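### 4.2 Small cabinets and the shelf problem

Storage pieces that stand on a table or counter were treated separately from floor furniture. In the 22 households we visited in Bavside, they were used for things that had no settled place elsewhere: chargers, spare keys, medicine, tape, unopened mail. Most respondents could say what the drawer of such a piece held without looking. Far fewer could do so for the space behind the doors.

We asked each household to keep a log of every time the piece was opened and what was put in or taken out. The logs ran through November and gave 3963 entries in all. Entries that recorded only "looked" or "checked" were kept, as they turned out to be common and were often followed by a second entry at another piece of furniture. Of the full set, 472 entries involved moving one item to reach another. These were nearly all door entries. Drawers were opened more often, but people seldom had to clear anything out of the way to use them.

Shelf spacing explains part of the difference. Where a tall compartment had no shelf, respondents stacked things, and the lower items stopped appearing in the logs after the first week. Where a shelf was fitted close under the top, the narrow space above it filled with flat goods such as envelopes and placemats, and the middle space took whatever was left. A low shelf near the floor of the piece was used for heavy or rarely needed things. In one Rerngate apartment it held the same two jars of screws for the whole month.

Doors also mattered. With a pair of doors, households tended to open one and leave the other closed, and goods drifted toward the side that was opened. The closed side was then described as "full" even when it had room. Three respondents moved the piece along the table so that the door they preferred had space to swing, and after that its contents changed quickly.

Handles and stickers were noted during the visits because they affected how people talked about a piece. Adults said "the left door" or "the long handle." Children named doors by what was stuck on them, and in two homes the adults had picked up the same names. Figure 3 shows a cabinet of the general form discussed in this section, with a shallow drawer above the doors and two shelves inside.
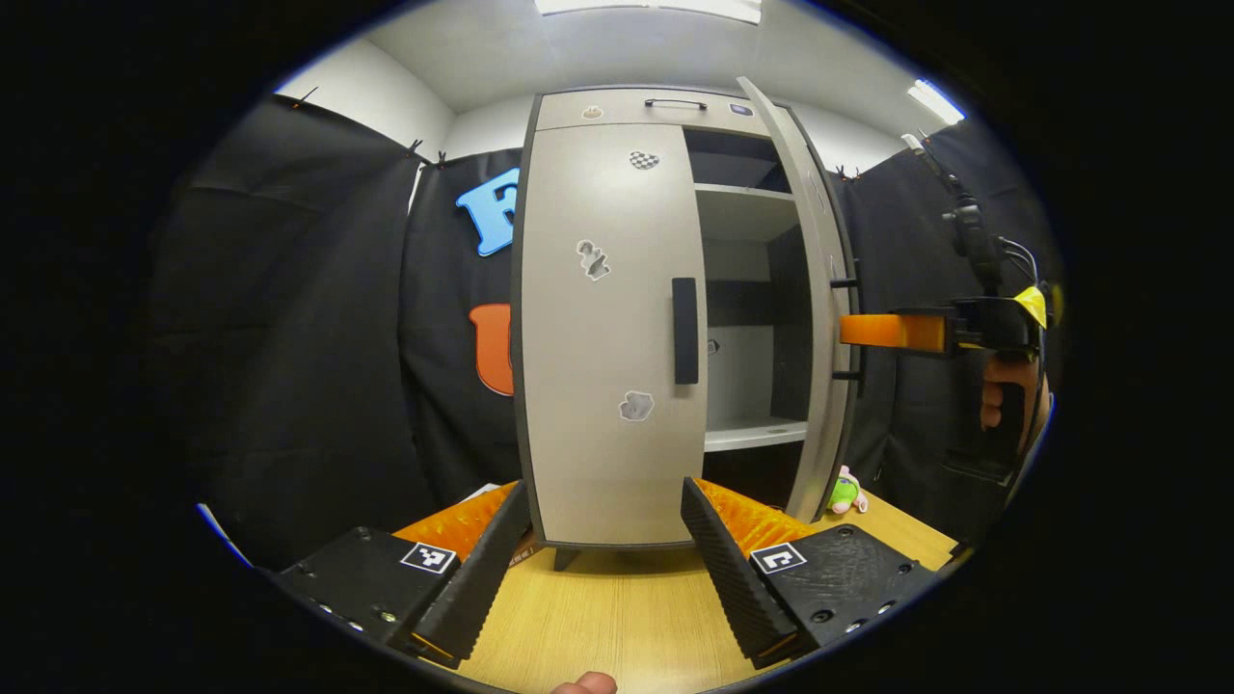 **Figure 3.** Tabletop cabinet with the right door open. Stickers are on the drawer front and the left door.

Kenna Crichton, reading a draft of this section, objected that we had made too much of the doors. In her view people settle on a side in the first few days, according to which hand is free when they walk up to the table, and would do the same with open shelving. Our logs did not record which hand was used, so we cannot test this. It would fit the two left-handed respondents, who both kept their daily items on the left.

Open shelving was present in only four homes and is covered in Section 4.3 together with the Prosteo wall units. Those entries are coded by shelf height alone.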